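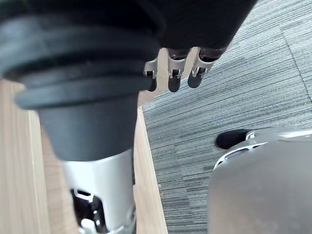 这次去Osthorpe,本来只是想看看老毛纺厂的开放日,结果一待就是一整天!厂子在河边,从车站走过去要40分钟,我和Letay Tamiru一路聊一路走,到门口的时候咖啡已经喝完了,肚子也饿了。领我们进去的是Zinash Kumsa,她在染整车间干了很多年,嗓门特别大(机器一开,嗓门小的真不行)。她讲纱线怎么从一个辊子绕到下一个辊子,讲得飞快,我脑子里却一直是那截银灰色的金属圆筒,表面有拉丝的纹路,上头接着一圈一圈的黑色褶子,像手风琴的风箱。我妈以前有条百褶裙就是这种褶法,越往下收得越窄,我当场就想:要是用黑羊毛织一条这样的围脖,冬天肯定好看。Letay说我看什么都能看成围巾,行吧,她说得对。

先说羊毛。分拣间的味道很冲,是那种油油的、带点草味的羊膻气,我闻了一会儿居然觉得挺亲切。桌上摊着刚到的原毛,Zinash让我们伸手去捏,捏完手上滑滑的,全是羊毛脂,比我包里那支护手霜还管用。她教我们看卷曲度,卷得密的纺细纱,卷得松的拿去做地毯和毡子。我分了好几把,错了一半。

纺纱车间最热闹,也最热。一台细纱机开起来,整个地板都在抖,大家都戴着耳塞比手势。断头的时候要用手指把纱捻回去,师傅一弹一搓就接上了,轮到我,接出来一个小疙瘩,被她笑眯眯地剪掉了。

午饭在Bogale吃的,就是厂门口那家小馆子,只有炖豆子和扁面包,豆子里放了好多姜。等位的时候跟隔壁桌的Bereket Gidey聊起来,他是从Drernen专程过来买毯子的,说去年那条被家里的狗霸占了,只好再买一条……我特别理解!

下午看样布室,这是我最喜欢的一段。柜子一层层拉开,里面是634号布样,灰底带一点点苔绿的人字纹,Etenesh Gebru说这个花色停了很久,最近又有裁缝来问。她还肯让我们剪一小块带走,我选了苔绿最明显的那个角,现在夹在日记本里。

几个实用的提醒:鞋子穿平底的,车间楼梯很陡;染缸那边水汽大,戴眼镜的会一片白;小卖部的零头毛线按袋卖,去得晚就只剩米色了。我抢到2袋深蓝的,Letay抢到一袋芥末黄,回程路上她已经在起针了。下一次开放在5月,听说会把老织机也开起来,我打算带我妈去,顺便问问她那条百褶裙还在不在。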